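**Subject:** Re: [trosley-kitchens] Revised rules for the shared kitchen, April onward

Dear members,

Thank you for the comments received on the draft. The message that opened the discussion is quoted below for those who have joined the list since.

> The Trosley kitchen now has 183 registered users, and the evening sessions are often full. We propose a booking limit of 5 hours per household per week. Small pots and pans may stay on the open shelf. Anything larger must go back to the store room.
>
> – Dikix House Office

The weekly limit will stand. Hours not used in one week may not be carried over to the next. Small stainless steel pots remain available without a deposit, and members are asked to return them to the open shelf before the session ends.
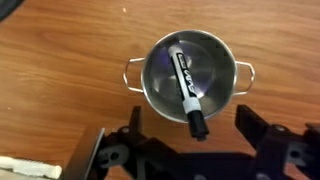

Satish Nautiyal wrote that the limit is fair for most households but too tight for anyone cooking for a large family gathering, and asked that one longer booking be allowed each season. The office agrees. Requests should reach us 20 days ahead and will be granted in the order received.

The deposit for a longer booking is $200, refunded once the kitchen has been checked. Members of the Devov building use the same form – the separate one has been withdrawn.

Questions about the store room key should go to Nina at the front desk, before 4 p.m.

Regards,
Dikix House Office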